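## 4. Data Collection and Viewpoint Study

### 4.1 Task and setup

The task studied in this section is the handling of a single garment by a robot with two arms, each ending in a hand. We limit the work to small clothes that can be lifted with one hand. Larger items such as sheets and bath towels were covered in our earlier work with the Prirance controller and behave differently enough that we don't mix the two sets.

Each episode starts with the garment placed on the table by the experimenter. The start state is not controlled beyond two rules: the garment has to lie fully on the tabletop, and at least one edge has to be within reach of the left arm. The operator then picks a grasp point, lifts, and sets the garment down again. There is no folding goal. We wanted the lift and the release in isolation, as these were the two phases where our folding policy failed most often.

Other small objects are left on the table in many episodes. They are never part of the instruction, and an episode is marked as disturbed if one of them is moved by an arm or by the cloth. Disturbed episodes stay in the training set but are left out of the test set.

### 4.2 Recording and labeling

We recorded 2871 episodes with two operators working in turns. Head and wrist views were saved together with joint positions, and all streams were resampled to a common clock. After recording, Shigeru Kamata and Aicha Benkirane labeled the moment of first contact, the moment the garment left the table at the grasp point, and the moment of release. Where the two labels differed by more than five frames, Toshio Arai made the final choice. This happened in 284 episodes, mostly at release, when cloth tends to cling to the fingers and the end of contact is hard to place.

A further 61 episodes were dropped because one of the streams had gaps. We did not try to fill them.

The labeling tool (Findo) shows the head view by default. Labelers could switch to the wrist view at any time – in practice they did so mainly for first contact.

### 4.3 Comparison of views

We trained three versions of the same policy: head view only, wrist view only, and both. The network, the training length and the action space were kept the same. Each version was tested on the same list of 156 start states, reset by hand from reference photos. Kevser Karaca ran all the resets so that differences in placement would at least come from one person.

The head-only policy reached the garment reliably but often closed the fingers a little above the cloth. The wrist-only policy showed the opposite pattern. Once it was close to the fabric its grasps were good, but it sometimes wandered at the start of an episode, before any part of the garment was in view. The version with both views did best in both phases, and most of its remaining errors were grasps that took in two layers of cloth at once.

A likely cause of the double-layer errors is that neither view separates the layers well. Near the fabric, a wrist view can be filled by cloth and by parts of the gripper, and in the head view a fold and a hem may look much the same. Figure 4 gives one wrist view and three head views of the setup.
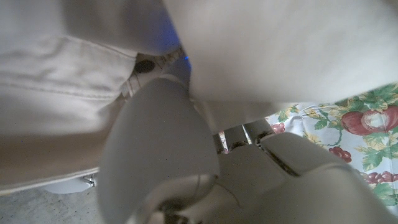
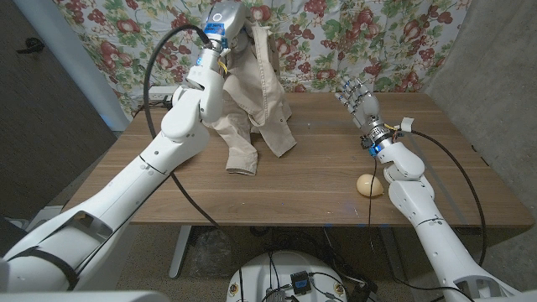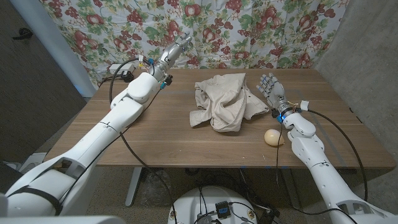
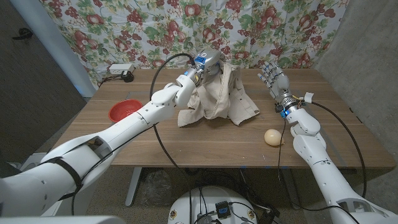 **Figure 4.** Views used in the comparison. First panel: wrist view, with a button and a seam visible at close range. Second and fourth panels: head views with the garment held in the left hand and partly resting on the table. Third panel: head view with the garment bunched on the table between the two hands.

### 4.4 Limits

All garments were dry and none had hard parts larger than a button or zipper. The backdrop fabric was changed during recording, but the table was not, and we have no results for other tabletops. The test list was also drawn up by the same people who recorded the training data, so the start states are probably closer to the training set than those a new user would produce. Shigeru Takagi is now repeating the test on the Hirose table with garments chosen by people outside the group.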